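The Left One

The left arm at Jandcombe had a name, Zosia, painted on a strip of tape by whoever had the job before me. The right arm had no name. When I asked why, I was told the right arm had never needed one, because you only name the thing you swear at.

I had been hired to keep the cell running. The cell sorted toy bricks. Red bricks went in the yellow tray, orange bricks in the white tray, yellow bricks in the dark teal tray, an arrangement chosen by someone who either had a theory or hated me. I asked about it once in my first week and was sent a document of 22 pages, which dealt mostly with fire exits.

My duties were on a laminated card. Wipe the rail. Check the bolts at both bases. Run the homing routine. Look at the cable from the gripper and ask yourself whether it has enough slack. I liked that last one. I had held jobs where I was not encouraged to ask myself anything.

The trouble started in August, on a Saturday, which was my day alone. Zosia had begun to let go of things early. She would carry a brick toward its tray with tremendous dignity and open her fingers a hand's width short, and the brick would land on the table and she would go back for another as though that had been the plan. The right arm, meanwhile, did its work. It had the personality of a parking meter and I was growing fond of it.

I called Rizzi, who had sold us the arms. Rizzi was a company, though I had pictured a man for so long that I still felt snubbed when a different voice picked up. The voice asked for the error code. I said 659.

"That's not an error," said the voice. "That's a notice."

"What is it noticing?"

Keys clicked. "It's noticing that the gripper closed."

I said this seemed like something to be proud of in a gripper. The voice said there was a setting for how often it told you. Then it asked if I had re-zeroed the fingers since the last service, and I looked at the laminated card, which did not mention fingers, and said I would call back.

To zero the fingers you power the arm down, hold it up with your free hand so it doesn't sag into the trays, and wait for the joints to go slack. An arm with no current in it is surprisingly like a sleeping relative. You put it somewhere it won't fall off. Then you unplug the gripper, plug it in again, close it on nothing, and tell the software that this is what nothing feels like.

I told it. The software asked if I was sure. I gave this more thought than it deserved and pressed yes.

After that came the grip test, 300 picks, and you were supposed to watch every one. I pulled over the stool. The previous keeper had papered the inside of the enclosure with bullfinches, big red-breasted ones sitting in snow among pinecones, and after an hour in front of them you start to feel that they are the audience and that you are somewhere in the second act.

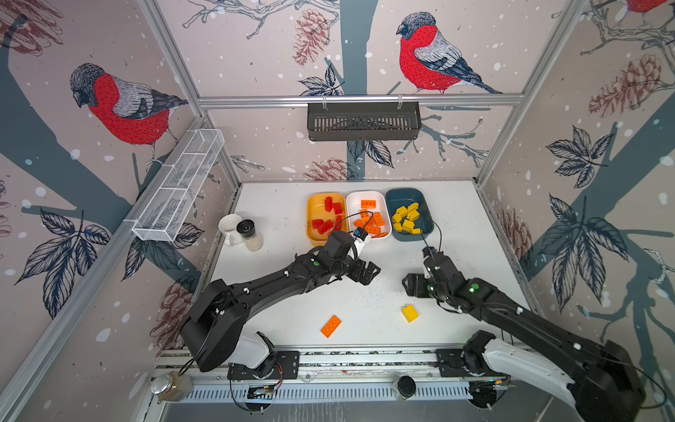
The cell at Jandcombe, grip test under way. Zosia is on the left.

She got through the first 14 without incident. I counted them aloud until I heard myself doing it. On the next she picked up an orange brick, held it, and stopped, and I was halfway off the stool with my hand going for the red button when she went on again. The log said she had been waiting for the right arm to clear. She was being polite. I had never seen a fault present that way.

I phoned Rizzi to say it was fixed. It was a new voice, and it wanted the error code.

"There isn't one," I said.

"Then I can't open a ticket."

"I don't want a ticket. I want to tell somebody it works."

There was a long pause with music faintly behind it. The voice offered to transfer me to Zellthorpe, where they handled feedback. I held for a while. Zosia went down into the tray and came up and went down again, green light on her wrist, and the finches looked on. At some point the line went dead and I let it.

Before I left I took a marker and added a line to the laminated card, under the one about slack. Zero the fingers. The ink beaded up and wouldn't dry, so I stood there blowing on it, and then I did the bolts, left base first.

I tore off a bit of tape for the right arm, too. I had it stuck to my thumb all the way to the parking lot. Nothing suitable had come to me.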